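For Young Readers | Roads and Travel

What the Lines on the Road Tell Us

A road may look like a plain gray strip, but much of it has a purpose. The white paint, the trees beside it and the signs at the corners all help people travel safely. This page from the Nordin Road Museum explains how to read them.

A two-lane road has one lane for each direction. The broken line in the middle, made of dashes, divides the two lanes. The solid lines at the sides show where the driving part of the road ends. Edge lines are very useful when a large truck is coming the other way, as they help each driver stay on the correct side.

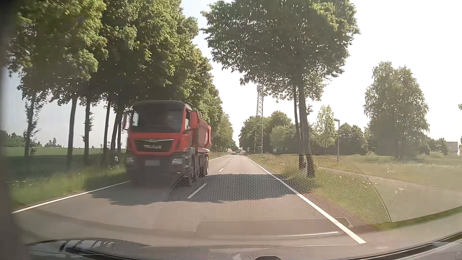

Why are the dashes far away so much smaller, asks a reader from Rallano. All the dashes on a stretch of road are usually painted to the same length. Things look smaller the farther they are from our eyes, so a long dash in the distance can look like a tiny dot. Artists call this perspective.

Trees also change the way we see a road. On a sunny day they throw dark patches of shade across the pavement. A driver who passes from bright light into shade needs a moment for the eyes to adjust. Plants beside the road must be trimmed when they grow too close – otherwise they may hide a sign or a person walking.

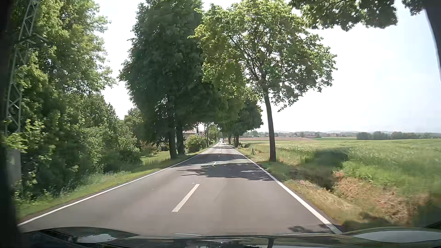 Our class in Wustska wondered who looks after the grass along the road. In many places this is the work of the town or county, and mowing often begins in March.

When a road reaches houses, drivers meet more corners, side streets and people on foot. Signs give them the rules. In many countries a round sign with a red border and a number shows the highest speed allowed. The back of a sign is often plain gray, as its message is meant for traffic coming from the other direction. 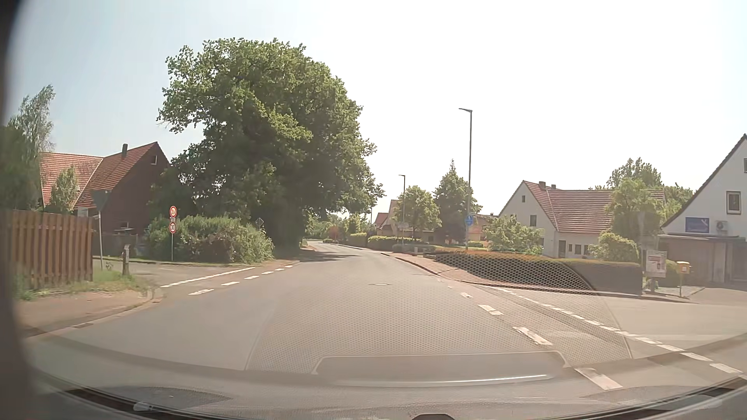 A side street among houses, with the number 30 on a round sign.

Always stop at the curb before crossing a side street. Look both ways, listen, and look again – even when the street seems quiet.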